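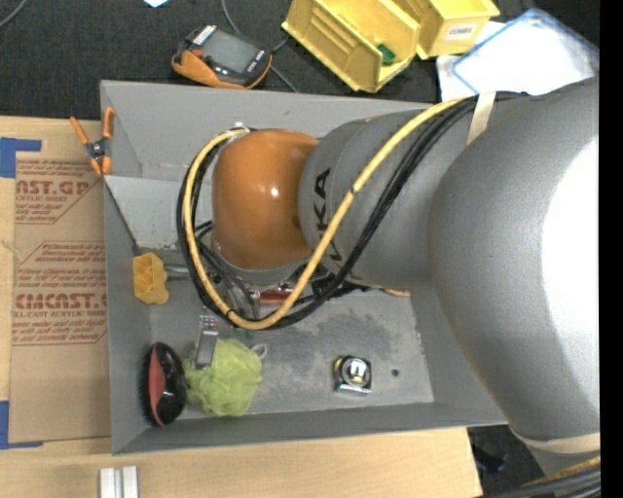 A gray bin on a light wooden table, with a loop of yellow cable over it.

Category: Kids Ask > How Stuff Works
By Zewditu Asfaw - July
Last updated: Tuesday, 3:40 pm

Why is rubber on the outside of a wire?

Go look at the cord on a lamp. (Look, don't pull!) Feels bendy, right? Smooth. Maybe white or black or bright yellow. That's only the coat. The real wire is hiding inside.

Inside is metal - mostly copper. Electricity zips through copper super easy. We call copper a conductor. Same word as the train person, different job.

Rubber and plastic are the opposite. Electricity has a really hard time getting through them. Stuff like that is an insulator. So wrap the copper in plastic and the electricity stays on its path. Kind of like water in a garden hose. No coat on the wire? It could jump to you, or to another wire. Ouch. Sparks. Fires, even.

Why so bendy?

One fat piece of copper is stiff. So lots of cords have skinny threads of copper instead, all twisted together. I cut open an old dead cord from my junk drawer (grown-up job, not plugged into anything) and counted 41 threads. Forty-one! Each one thin as a hair, allmost.

Bend a paper clip back and forth a bunch. Snap. Thick metal hates that. Thin threads bend way more times before they break.

Why the colors?

So people can tell wires apart. Colors mean different things in different countrys, so an electrician always checks with a tool too.

Try it - no plugs needed!

You need 3 pieces of yarn and some tape. Tape one end of all of them to the table. Twist them up tight, then tape the other end. Now tug a little. Stronger than one piece by itself? Still bendy?

Safety stuff, read this part

Cord with a crack in it, or shiny metal poking out - don't touch. Tell a grown-up. Never poke anything in an outlet. And dry hands, always. Water with bits of salt and dirt in it lets electricity through, and that's pretty much all the water in your house.

New words: conductor, insulator, copper.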